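Vendetti two-quart stainless bowl: a review
Shirley Tapley, March 2026

I bought the Vendetti mixing bowl because my last one had a dent that collected pancake batter. It has now been through 40 washes and most of a potluck season, so I feel qualified to have opinions about a bowl.

Looks

It is shiny. I'd call it alarmingly shiny, the sort of finish that shows you your own chin while you whisk. Anything red in the room turns up inside it, slightly bent. Fingerprints appear when you so much as think about it, and a dry cloth only moves them around. The old Sutherland bowl was dull as a nickel, and I miss that on Mondays, Tuesdays and the rest.
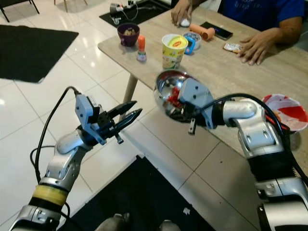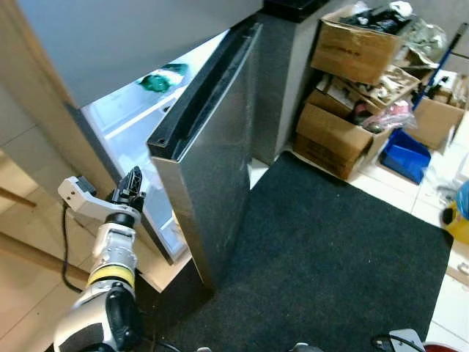
In use

The size is right for 2 boxes of muffin mix or a salad for four polite people. The rim pours well to one side and dribbles down the other, and I have yet to learn which is which. There's no rubber foot, so it skates on a smooth table if you beat eggs with any feeling – put a damp towel under it.

In the fridge it's a nuisance. No lid comes with it, and the Nelstead silicone one I ordered fits the way a shower cap fits a bowling ball. Plastic wrap slides off. A dinner plate on top works fine and looks like defeat.

Cleaning

Dough comes off with warm water. Tomato sauce leaves nothing behind. I can't fault it here, and I did try.

Verdict

Buy it if you cook in small batches and don't mind your reflection. If you want a lid, the Wodach set has one, along with a whisk I wouldn't give to an enemy.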